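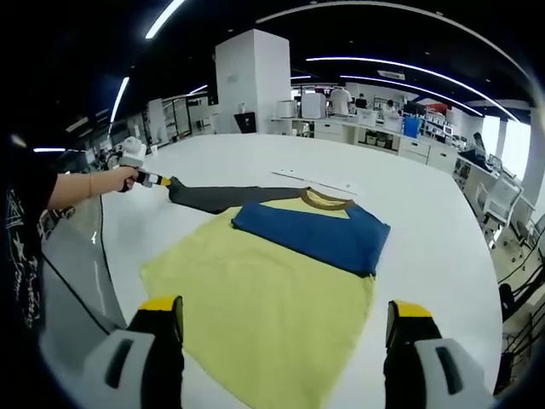
**拼色长袖T恤怎么叠才平?袖子总是从旁边鼓出来**

版块:衣物收纳 › 叠衣与换季

---

**灰袖子**(楼主)

换季把长袖翻出来重新叠,短袖都好说,卡在拼色的这几件上。衣身是浅柠檬黄,拼了一块宝蓝,领子是棕色罗纹,袖子深炭灰。几种颜色就是几块布,每块布之间一道缝,叠到缝的地方就厚一层。

我现在的叠法:

1. 平铺,领口朝远处
2. 袖子往外拉直
3. 一侧往中间折,袖子折回来往下顺
4. 另一侧同样
5. 下摆往上折到领口下面,再对折

叠完刚放下看着还行,竖着放进抽屉,第二天去看,袖子那一侧鼓着,领子那头也塌了。单色的长袖用同样的步骤没有这个毛病。

想问两件事。袖子到底应该先折还是后折?拼缝那里有没有办法避开?

抽屉是 Uton 的浅抽屉,内宽347毫米,我想一排放两件,所以宽度不能太随意。

---

**半张桌子**

先说袖子。我一直是先折袖子再折衣身。把两只袖子都横着折到衣身上,袖口不要超过另一侧的衣边,然后衣身两侧往里折,把袖子包在里面。袖子在里面就不会往外鼓。

你第3步是把侧边和袖子一起带过来,袖子等于是挂在外面的,最后靠对折那一下压住。薄的压得住,拼缝厚的压不住。

---

**Josefina Zapata**

不同意楼上。袖子全横在胸口,两只叠在一起,中间就多出来两层甚至四层,竖放以后上厚下薄,一排衣服都往一边倒。

我的做法是袖子折回来以后转一个角度,顺着侧边往下放,和衣身平行。每边只多一层袖子的厚度,整件从上到下基本均匀。

楼主第3步没有问题,问题可能在转角那个地方。袖子从横变竖,肩膀那里会出一个小三角,这个三角要用手抹平,不然里面是拧着的。

---

**半张桌子**

回 Josefina Zapata:两只袖子不一定要重叠。左袖靠上一点,右袖靠下一点,错开就是了。

---

**Josefina Zapata**

错开以后袖子是斜的,衣身再往里折,斜的袖口会从侧边露出一个角。短一点的袖子可以,长袖我试过,不行。

---

**搓衣板**

两位说的都是袖子,我说拼缝。

拼色衣服的缝份通常在里面,会倒向一边。叠之前把衣服翻过来看一眼,缝份倒向哪边,折线就避开哪边。楼主说拼了一块宝蓝,那这块下沿大概率有一道横缝。最后那次对折如果刚好折在横缝上,就会像夹了一根绳子。

解决办法是对折改成三折。三折的折线落在另外的位置,把缝让出来。让出来多少看衣长,没有固定数字。

---

**灰袖子**(楼主)

@搓衣板 翻过来看了,缝份是往下倒的。我原来对折的位置离那道缝很近,这个应该能解释一部分。

今天改成三折试了一遍,领子那头好一些,袖子那侧还是没解决。

另外补充一个情况,我叠衣服的桌子是一张大白桌,边是弧的。以前在方桌上叠,下摆对着桌沿摆正就行,现在没有直边可以对,摆歪了自己看不出来,叠到最后才发现一边长一边短。

---

**Torben**

弧边桌子不要拿桌沿当参照,拿衣服自己的线当参照。领口最低点和下摆中点连一条线,这条线摆直,衣服就是正的。

看不准的话在桌上贴一段纸胶带,贴一条竖的就够了,领口中点和下摆中点都压在胶带上。叠完一批撕掉。

纸胶带要买低粘的。我用过一种粘的,撕下来桌面上留了一道印,擦了好几遍。

---

**晒台**

放一根直尺也行,不用贴胶带。长一点的,三十厘米太短,放在衣服旁边几乎没有作用。

---

**Torben**

直尺会动。手一拉衣服它就跟着走。

---

**晒台**

压住就不动了。或者先对好再把尺子拿走。

---

**Eckhard K.**

从头看下来,我觉得大家漏了最前面的一步,铺平。

楼主第1步写的是平铺两个字,拼色衣服难就难在这两个字上。几块布的松紧不一样,洗过以后收缩也不一样,往桌上一放,有的地方紧有的地方松,松的那块就起皱。这时候直接开始折,皱就全部折进去了,鼓包是皱堆出来的。

我的顺序是:

- 先把领口摆好,肩线拉直
- 再拉袖子,一只一只拉,拉的时候另一只手按住肩
- 然后拉下摆,往自己这边拉
- 最后用手掌从中间往两边推

拉袖子要拉袖口。不要拉袖子中段,中段是软的,拉了中段,袖口还是缩着。

顺序反过来也能铺平,就是要多来一遍。先拉下摆的话,后面一拉袖子,下摆又歪了。

---

**灰袖子**(楼主)

照 Eckhard 的顺序又来了一遍,从一团开始弄。

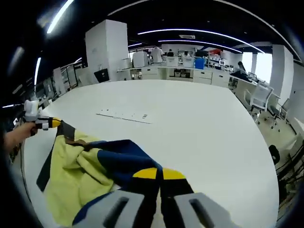
最费时间的是找正反。浅黄绿的衣身,深藏青的拼块,还有一个黄色半圆带一圈黑边,揉在一起的时候分不清哪里是前哪里是后。单色衣服提起来一抖就知道,拼色的抖开以后几块颜色还是互相搭着,要一块一块往外拨。

后来的办法是先找领子。罗纹的手感和别处不同,摸到领子,就知道肩在哪里,再顺着肩去找袖子。找到袖口以后往外拉直,整件就开了大半。

铺平以后再折,袖子那一侧确实没有之前鼓。所以 Eckhard 说的有道理,原先我铺的那一步太马虎。

---

**Josefina Zapata**

先找领子是对的。我补一句,找到领子以后捏住两边肩线提起来,让衣服自己垂一下,再放到桌上。垂的那一下能去掉一大半的皱,比在桌上一点一点推省事。

放的时候下摆先着桌,然后人往后退,让衣身慢慢躺下去。直接扔下去等于白提。

---

**半张桌子**

这个同意。提起来这一步我也做。

不过桌子大的话往后退不了多少,桌子大手要伸得远。我是站在桌子的侧面,从侧面放。

---

**搓衣板**

两个人叠是不是更快?一人拉袖子一人按衣身。床单、被套我家都是两个人叠。

---

**Torben**

T恤两个人叠反而慢,要互相等。床单大,一个人够不着两头,T恤一个人的胳膊够得着。

---

**晒台**

看情况。拼色长袖铺平那一步两个人快,折的时候一个人快。我和家里人就是这样,一个铺一个折,铺的人永远比折的人快,桌上会积一摞铺好的,后来干脆两个人各叠各的。

---

**Eckhard K.**

铺好的不要摞。摞在一起,下面那件被上面那件带着走,拿开的时候又歪了。

---

**小满以后**

新人问一下,为什么不卷?我的长袖全部是卷的,从下摆往上卷,卷到领口,塞在盒子里,没有折线的问题,也没有拼缝的问题。

---

**Josefina Zapata**

卷的问题在领子。罗纹领卷在最外面,挤久了会变形,边上起波浪。楼主这件是棕色罗纹领,颜色深,变形了很显眼。

出门装箱子可以卷,在抽屉里放一季不建议。

---

**小满以后**

我从领口开始往下摆卷呢?领子在最里面。

---

**Josefina Zapata**

那领子会被卷成一个小圈,放一季拿出来是弯的。洗一次能恢复,就看你愿不愿意穿之前再洗一次。

---

**小满以后**

我反正穿之前都要洗一次。不过明白你的意思了。

---

**Smaranda**

我在 Clenora 做过两年陈列,店里折T恤用的是板。一块薄板放在衣服背面,领口对齐板的上边,两侧往里折,抽板,再对折。宽度件件相同,新人也能做得齐。

楼主要一排放两件,抽屉内宽347毫米,那每件就不能超过内宽的一半,还要留一点手能伸进去的地方。按这个宽度裁一块硬纸板就够了,不用买现成的。现成的叠衣板大多是按成人T恤的展示宽度做的,放进你的浅抽屉会宽。

长袖用板的时候,袖子按 Josefina 说的竖着放,不要横。横着放,抽板的时候会把袖子一起带出来。

---

**半张桌子**

横着放抽板不会带出来,抽的时候按住就行。

---

**Smaranda**

店里一天要折很多件,每件都要多按一下就慢了。在家里叠几件,按一下也没什么。你的折法在家里没有问题。

---

**Torben**

硬纸板用久了角会软,建议角上贴一层胶带。塑料文件夹的封面裁开也可以用,比纸板滑,抽起来顺。

---

**灰袖子**(楼主)

@Smaranda 裁了一块纸板试过了,宽度确实齐了。之前单靠眼睛,同一件衣服叠两次宽度都不同。

有一个新问题。衣身是浅色薄布,袖子和拼块像是厚一点的布,抽板以后两侧折过来的部分自己会弹开一点。薄的地方贴得住,厚的地方贴不住。

---

**Smaranda**

折完一侧用手掌压一下再折另一侧,压折线的位置,不要压中间。压的时候从领口往下摆走,一次走到底,不要来回搓,来回搓会把布推皱。

还弹的话,抽板以后马上对折,不要停。

---

**搓衣板**

或者叠之前熨一下。低温,反面,隔一块布。拼缝那里多停一下,把缝份压倒。缝份压平了,后面怎么叠都好办。

---

**晒台**

为了放进抽屉熨T恤,太麻烦了吧。

---

**搓衣板**

我说的是拼缝,整件不用熨。一道缝用不了多久。

---

**晒台**

熨斗拿出来、等热、等凉、收回去,这些都算时间。我宁可让它鼓着。

---

**Eckhard K.**

晾的时候处理比熨省事。洗完从机器里拿出来,趁湿把拼缝两侧拉一拉,再用手指把缝份捋向一边,晾干以后缝份自己就倒好了。厚薄不同的布,湿的时候最好调整。

晾的时候不要夹肩膀,夹下摆。夹肩膀会顶出两个小尖,叠的时候那两个尖正好在折线上。

---

**Norbert_S**

夹下摆倒挂,袖子会垂下来盖在脸上,风大的时候缠在一起。我是横搭在杆子上,杆子过腋下那条线,袖子一边一只垂着。

---

**Eckhard K.**

横搭会有一道杆子的印。布薄的明显。

---

**Norbert_S**

杆子上套一段泡沫管就没有了。水管保温用的那种,五金店有,剪一段套上去。

---

**Josefina Zapata**

泡沫管时间长了会掉渣,黑色的那种掉在浅色衣服上很难弄。要用就用白的。

---

**Norbert_S**

我用的是灰的,用了三个夏天还没有掉。不过放在太阳直晒的地方可能不一样,我家阳台朝北。

---

**灰袖子**(楼主)

整理一下我现在的做法,给后面看到的人参考:

| 步骤 | 原来 | 现在 |
|---|---|---|
| 找方向 | 抖开看 | 先摸罗纹领,再顺着肩找袖子 |
| 铺平 | 直接放桌上 | 捏肩提起来垂一下,下摆先着桌 |
| 摆正 | 对桌沿 | 领口中点和下摆中点对一条胶带 |
| 袖子 | 随侧边带过来 | 折回后转向竖放,抹平肩角 |
| 宽度 | 目测 | 硬纸板 |
| 收尾 | 对折再对折 | 三折,避开拼块下面的横缝 |

熨没有试。晾的时候捋缝份这一条,下次洗了再试。

@半张桌子 你的横折我也叠了一件,放在同一个抽屉里对比,过一阵看哪件先塌。

---

**半张桌子**

可以。两件要用同一种布,一件薄一件厚就没有可比性了。还有不要放在两头,两头有抽屉壁撑着,都放中间。

---

**灰袖子**(楼主)

都是拼色长袖,同一个款式,颜色不同。位置我调一下,放中间。

---

**小满以后**

抽屉里用不用隔板?我看 Tratcombe 有一种可以伸缩的,想买又怕撑不住。

---

**Torben**

浅抽屉不用买,书立就行。衣服没放满的时候,用书立顶住最后一件,拿走一件往前推一下。伸缩隔板要两头都有硬的壁才撑得住,薄壁抽屉撑久了会往外鼓,抽的时候刮框。

---

**Smaranda**

同意用书立,选底板薄的,底板厚的会把旁边那件垫高。

竖放不要塞太紧。手掌能平着插进去就可以,插不进去就少放一件。塞太紧,衣服之间互相挤,再平的折线也会弯。

---

**晒台**

我抽屉从来都是塞满的,拿一件要按住两边。

---

**Smaranda**

那就把不常穿的拿出去放箱子里。

---

**晒台**

箱子也是满的。

---

**灰袖子**(楼主)

来汇报。放了十天,两件都没有塌。拿出来量,横折那件胸口的位置厚一点,竖折那件上下差不多,但是竖折的肩角有一道斜的压痕,横折那件没有。

压痕穿上以后看不看得出来还不知道,这几天热,没有穿长袖。

---

**Josefina Zapata**

斜压痕是肩角没有抹平。把那个小三角往领子方向推一点再压,痕会落在肩缝上,就看不出来了。

---

**半张桌子**

厚一点我能接受,有压痕我不能接受。我继续横折。

---

**搓衣板**

你们两个可以各叠各的了。楼主,捋缝份试了没有?

---

**灰袖子**(楼主)

还没有,那件还在洗衣篮里。洗了来说。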